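Second progress report on the Prullo tool library

20th October

Hi all, and thank you again for the money and for the patience. I know the last report was mostly me complaining about the roof, so I'm happy to say the roof gets one paragraph this time and the tools get the rest.

The short version: we're open, people are borrowing things, and we've spent a bit less than planned on fittings and a bit more on drills. Membership stands at 122 households. When I wrote the application I put down 300 as the goal for the end of the second year, and I still think we'll get there, but the curve isn't as steep as I drew it. April was great, with a line out the door on opening morning, and then the summer was slow. It's picked up again now that folks are thinking about storm windows and leaves.

Loans so far come to 915. I was surprised by what goes out. I'd bet on the big expensive stuff, the tile saw and the floor sander, and those do go, mostly booked weeks ahead. But the thing that's out almost all the time is the extension ladder. We started with one and now have three, and I could lend a fourth tomorrow. After that it's the pressure washer, the post-hole digger (everyone on the Wunuvik side of the creek seems to be putting up a fence) and the carpet cleaner. The router table has gone out exactly once, and I'm pretty sure that was me.

The roof. It's fixed. The back corner over the sharpening bench was the last bit and it's stayed dry through two proper downpours. The final bill came in under the revised quote, though still over the original one, and the paperwork is in the folder I sent along with this.

Now the budget, since I know that's what you turn to first. The shelving line is underspent because Desjardins Hardware was closing its upstairs showroom and let us have the old display racks for the price of hauling them away. They're ugly and they're solid as a house. I'd like to move what's left of that line over to repairs and spare parts, if you'll allow it. I budgeted for repairs as if people would treat the tools the way they treat their own, and I guess they do, but some people are pretty hard on their own tools! Cords get cut by hedge trimmers. Batteries get left in a freezing garage. We've written off two cordless drills and a wet vac, and everything else that came back limping has been fixed in house.

The other thing I spent more on than I expected was the booking software. We tried running it on a spreadsheet for the first few weeks and it was a mess, with the same sander promised to two people on one weekend. We switched to Prulteo, which costs us 66 dollars a month on the nonprofit rate. It sends the reminder texts for us, and late returns dropped off right away. I'd like to keep it. I've put a full year of it in the new budget so you can see it sitting there and tell me if it bothers you.

Classes have been the nice surprise. I only promised you four for the year and we've run nine, all in the evening, all free to members. Basic drywall patching was packed. So was the one on fixing a running toilet, which I taught myself and which ran an hour over because people kept asking about their own toilets. The chisel sharpening class had a small crowd but they were very happy, and a couple of them have come back on their own since to use the stones.

What hasn't gone well? Evening hours, mainly. I told you we'd be open two evenings a week and we've managed one, plus Saturday mornings. I'm at the desk for most of it and I can't stretch much further. I'd like to pay somebody for a second evening through the winter, and there's a line for it in the new budget, marked in yellow. The other weak spot is renters. Most of our members own their homes, and the whole pitch to you was that this would help people who don't have a garage full of stuff. I've put flyers in the laundry rooms of the bigger apartment buildings, and I'm talking to the Wunuvik housing office about adding a sheet to their move-in packet. 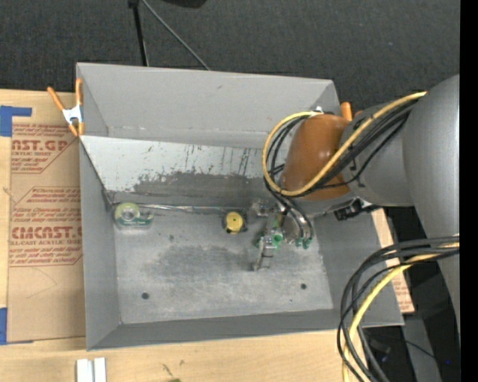

I'd also like to drop the deposit for anything hand-powered. Asking someone to put down cash for a hammer feels silly, and for a renter who's just paid first and last month it's one more reason to skip the whole thing. We'd keep the deposit on power tools, maybe on a sliding scale. If your rules need that in writing before we change it, tell me what form and I'll fill it in.

Plans from now until spring: a winter kit shelf (roof rakes, pipe wrap tools, a couple of good snow shovels), safety checks on every corded tool, and a proper printed catalog for the people who don't want to look at a website. I also want to do a swap day for leftover screws, paint and lumber, probably in April when everyone's cleaning out.

The receipts and the membership numbers by month are in the folder. The insurance renewal isn't in there yet because it hasn't come. I'll send it on as soon as it shows up. If you want to drop by, Saturday mornings are best, and please park on the street side since the lot gets full of people loading ladders.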